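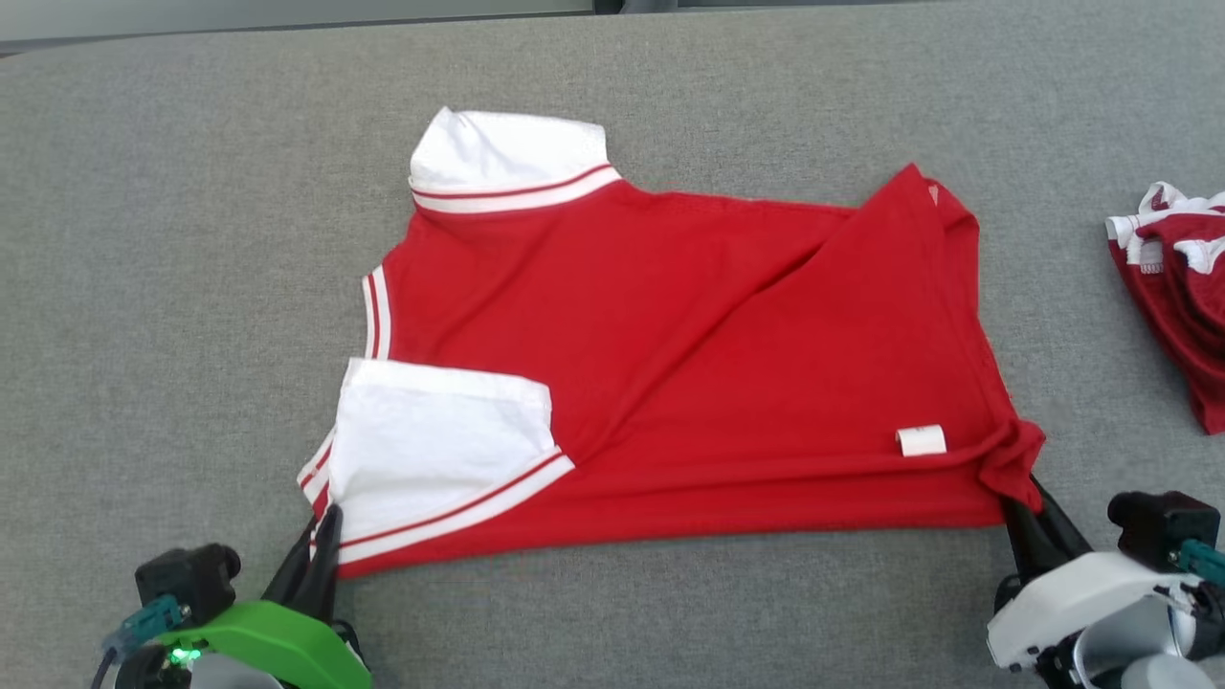
Red knit, white collar, half folded.

News > Around Town > Clubs

Shirt-folding night is back at the Veltwood hall

I'm so happy to report that the red shirts are out of storage again! Veltwood's summer league gets going in June, and that means 156 tops to fold, bag and hand out before the first game. I stopped by at 6:30 (with snacks, obviously) and ended up staying way past dinner.

The trick everybody swears by is sleeves in first, then one side over, then smooth the whole thing down before you even think about the collar. My collars still flop. A flat gray surface helps a lot, and I got 58 done before my back complained, so I'm calling that a win. 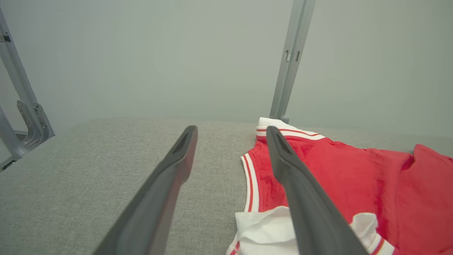
Veltwood Neighbor, Issue 58, p. 2

Striped trim is a pain to line up, by the way. Red and white edges show every crooked fold, and knit like this creases if you so much as look at it. I redid one armhole three times!

Mulder Laundry is lending bags again, 500 of them, so we'll have plenty left for the fall. Pickup is at the side door on Triltari Street, from 4 to 7 p.m. Bring your sign-up slip, and please check the size on the bag before you head home.

12 shares | 2 comments

Contact the Neighbor | © Veltwood Neighbor | Back to top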